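Burkcombe kit-packing cell – questions and answers
Last updated Nov 6, 2018
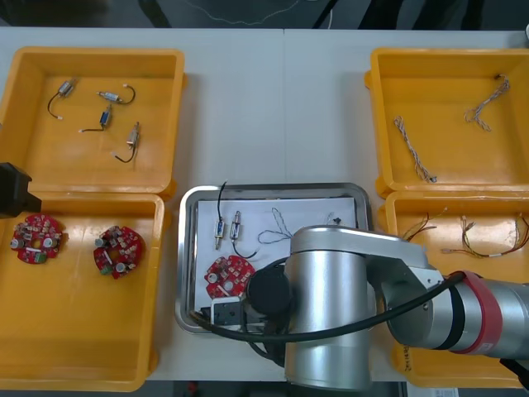

What does the cell do?
It sorts small parts into sets for the Dustis fan controller, which we build in a shared workshop. Each set goes to a bench to be soldered and tested by hand.

What did it cost?
The build has come to $3,730 so far, not counting the arms, which were bought used. The biggest single item was the table.

Why yellow bins?
The color stands out against the white table, and they were in stock.

Which parts are hardest to pick up?
Anything with a wire on it. The leads never lie the same way twice. Round boards are easier – they stay where you put them.

What software runs it?
Our own scripts, on top of a motion library called Pärn. The scripts come to 1,000 lines and need a cleanup.

How many sets have you packed?
155 since August. We stopped for 3 weeks to replace a Brultard power supply.

Can I come and see it?
Write to Garnet Campbell at the workshop first – the bench is shared and the cell is often switched off.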